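Speaker notes — Hovo hand-held gripper kit, a working review
Talk for the July open session. Slides advance on the word NEXT. 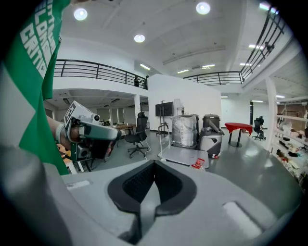

Photo: Ingvar Eskildsen

Opening, keep it short.

Thanks for coming. I'm going to talk about a kit we've been using and whether I'd tell you to get one. The kit is the Hovo pair from Perkach. Two hand-held grippers, a charging dock, a license for the recording software, and a year of support. You hold one in each hand and do a task the way you'd normally do it. The recordings go on to train an arm.

I paid for the kit out of our project budget. Perkach knows I'm giving this talk and hasn't seen the notes.

NEXT

What's on the gripper. Point at the slide.

Light gray and white housing, camera lens on the top surface, black jaws underneath. Near the base of the jaws there's a bit of green circuit board showing. I asked support about exposed boards and they said a cover is planned. No date given. If you work around liquids or dust, ask them again before you order.

The second gripper is the big gray shape at the bottom of the picture. Look at the black padded cradle in the middle, the V shape with the ribbed surface inside. I get asked about it a lot, so leave the slide up for a minute.

NEXT

Getting started.

The manual says you can be recording in an hour. It took me most of a morning. Pairing was fine. Calibration was the slow part, and I had to do it over when I moved from the small room to the big one. The steps are on page 2 of the quick guide, and they're in the wrong order. Do the left hand first, then the right, then restart the software. I have a corrected sheet, ask me after.

Space matters more than I expected. We work in a big open room with white walls and a glossy floor, and lights all over the ceiling. Shiny floor plus bright ceiling was a worry going in. In our runs the tracking held up most of the time. It did worse when I faced a plain white wall up close. Putting a few posters up fixed most of that.

NEXT

Numbers. Read these slowly, people write them down.

We planned for 400 recordings. We ended up with 484, because we kept going after we got the hang of it. Of those, 70 had to be thrown out. Most of the bad ones were from the first few sessions — me moving too fast, mainly. A smaller group were dropped by the software with no useful error message.

The task was simple on purpose. Pick up a small object, carry it, put it down on a marked spot. I can't tell you from this how the kit does on cloth or cables.

NEXT

Comfort.

The grip is fine for a short session. After a long one I felt it in the wrist. Take breaks. People with small hands had trouble reaching the trigger all the way, and Perkach sells only one size. They told me a smaller grip is being looked at.

Wear short sleeves or roll them up. Loose cuffs get in the jaws.

NEXT

Compared to what else is out there.

I tried the Cimine set on loan before this. It's lighter and the software is nicer to look at. Export was the problem. You have to send your recordings through their service and wait to get them back. With Hovo the files land on your own drive and you can open them right away. For us that decided it.

Pîrvu makes a single-hand version. I haven't used it, so no opinion. If somebody in the room has, let them talk for a couple of minutes here.

NEXT

Support.

I wrote in five times. Four good answers, one form letter. Replies came by the next morning. The phone line is only open until 3 p.m., which didn't help me much.

NEXT

Would I buy it again.

Yes, for simple pick-and-place work, if you have a decent-sized room and somebody patient to do the calibration. If your budget only covers one gripper, wait. The software assumes you have both and keeps reminding you about the missing one.

If you need it for outdoor work, I'd hold off too. We only tried it indoors.

Questions. Likely ones:

Battery — lasts a full session, charge over lunch.
Left-handed use — works the same, swap the labels in settings.
Spare jaw pads — one set in the box, order more early, shipping is slow.

Leave the corrected calibration sheets on the table by the door.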